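Du ruban bleu sur une table : la méthode du quadrillage, en trois vues

Par Védís Vestergaard — 1er juillet 2024
Imprimer | Envoyer par e-mail

On me vante le quadrillage depuis des mois. Le principe tient en une phrase : on colle du ruban de peintre bleu sur la table, en long et en large, et chaque chose aurait enfin sa place. Ghazala Sethi y croit dur comme fer et m'a prêté son guide, 48 pages pour expliquer comment tracer des cases. J'ai lu, j'ai regardé, et je garde mes réserves.
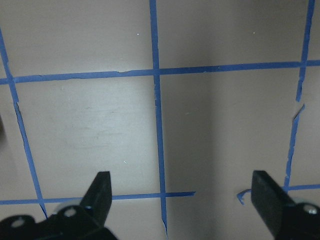
Temps de lecture : 2 minutes

Sur un plateau lisse, le ruban accroche, je veux bien l'admettre. Mais regardez la ligne de droite : une coupure, un bout déchiré qui se relève. Au centre, la bande s'effiloche vers le bas. Le guide promet des « lignes nettes » — j'attends de les voir. Quant aux angles droits, il faut être indulgent.

Reste la question du panier. Ghazala soutient qu'il suffit de le poser dans une case et de ne plus y penser. Encore faudrait-il que la case soit à sa taille. Elle avait d'abord commandé des bacs chez Bremero, 60 euros le lot, renvoyés dans la semaine.
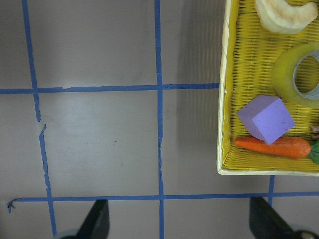
Et puis il y a l'entretien, dont le guide ne dit presque rien. Un ruban qu'on frotte chaque soir avec une éponge, combien de temps tient-il ? Chez moi, l'essai sur la table de la cuisine a duré deux jours avant que les coins ne rebiquent. Ghazala me répond que j'appuie trop fort. Possible. Je note quand même qu'elle a toujours un rouleau de rechange dans son tiroir.

Pour le rangement des jouets, je suis un peu moins sévère. Un panier bas, on voit ce qu'il y a dedans et les enfants aussi. Le quadrillage, lui, n'y est peut-être pour rien.
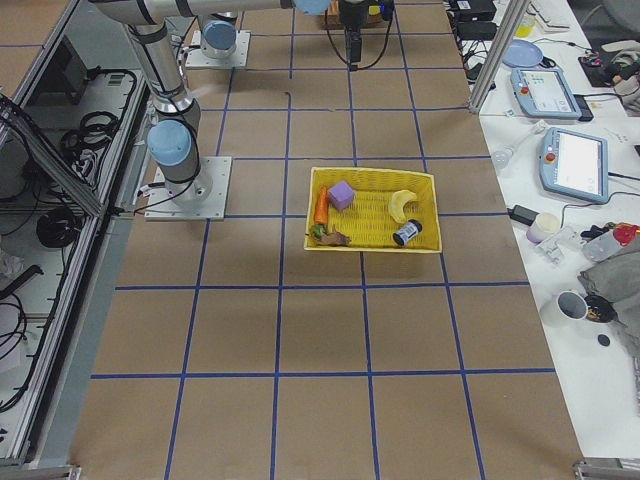
Carotte, banane et cube violet dans le panier jaune, qui déborde un peu de sa case.

Contact | © Védís Vestergaard, tous droits réservés | Haut de page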